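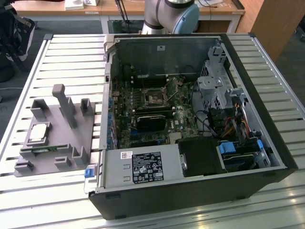 Cell with the open Dell tower and the printed fixture plate. CPU and RAM module in their holders on the left, arm base at the back.

Gripper choice for CPU and RAM insertion
Posted in: End effectors and tooling

lkaram wrote:
Setup as in the photo. The task is to pick the CPU from the square recess on the plate, place it in the socket, close the lever, then pick the RAM module from the long slot and seat it. The tower lies flat on the slatted table, so every insertion is straight down.

I have two parallel grippers to compare, the Statano electric and an older Flallby pneumatic. Same arm, same fingers (printed, with thin rubber pads), 15 trials each on the RAM only. The Statano seated 14. The Flallby seated 10. Most of the Flallby failures were the module tilting in the fingers on contact with the slot.

Before I do the CPU I would like opinions on fingers versus vacuum.

jef_arruda wrote:
Vacuum for the CPU, no question. The heat spreader is a flat metal surface and you are placing from above. Fingers need clearance at the edge of the package, and the retention frame takes most of that away. Use a small bellows cup and keep the approach slow for the last few millimeters.

tcavalcanti wrote:
Disagree on the bellows. A bellows cup lets the part rotate and tip, and the socket does not forgive either one. Flat cup, short stem, and put the compliance in the controller. What force control are you running on the arm?

lkaram wrote:
Wrist sensor, impedance mode in the Grirkthorpe controller. Stiffness is set low in Z and moderate in X and Y. The same values were used for both grippers.

tcavalcanti wrote:
Then the gripper comparison is not clean. The two units have different mass. Unless you redid the payload and center of gravity for each one, the contact force at the slot was different too. I would not conclude anything from 14 against 10 until that is checked.

lkaram wrote:
Payload was updated for each. Center of gravity was left at the Statano value. Fair point, I will rerun the Flallby.

Heloisa R. wrote:
Two other things to check.

1. Where the fingers hold the module. If the grip is near the middle only, a tilt is what I would expect with any gripper. Wider fingers, 18 mm or more, helped us more than changing the unit did.

2. The drive cage. It stands fairly high on the right side of the case. A bulky gripper body can reach it before the fingers reach the slots on that side, depending on wrist angle. Run the approach with the gripper open and nothing in it first.

jef_arruda wrote:
The cage is a planning problem. Rotate the wrist and it goes away.

Heloisa R. wrote:
With the Flallby the air lines come out of the side, so rotating it moves the problem to the hoses. With the Statano I agree with you.

rbezerra wrote:
What about the lever? It is thin, and the pads on those fingers will slip off it. We ended up with a printed hook on the outside of one finger – ugly, but it saved a tool change. A flat vacuum cup is no use for that step, so going vacuum for the CPU means a second tool either way.

tcavalcanti wrote:
Or mount the cup beside the gripper on an angled bracket and turn the wrist 90 degrees. One flange, no changer. Fagundes has drawings for a bracket of that type and it can be printed. Check that the cup clears the chassis wall when the fingers are down.

jef_arruda wrote:
That adds an offset and another calibration. I would take the changer.

lkaram wrote:
No changer here, so the bracket it is. Is anyone doing the tool offset with a camera, or by touch?

rbezerra wrote:
Touch. We jog to one of the holders on the fixture, contact it from two sides and from above, and store the offset. A wrist camera was less repeatable for us, mostly from reflections off bare metal. Your table looks shiny on one side too.

lkaram wrote:
Reran the Flallby on Wednesday with the correct center of gravity, another 15 trials, fingers unchanged. It seated 14, the same as the Statano. The one failure was a tilt again. I will widen the fingers next and post the CPU results separately.

tcavalcanti wrote:
Good. Please post the Z force traces with them. A count of seated modules says nothing about how hard they were pushed.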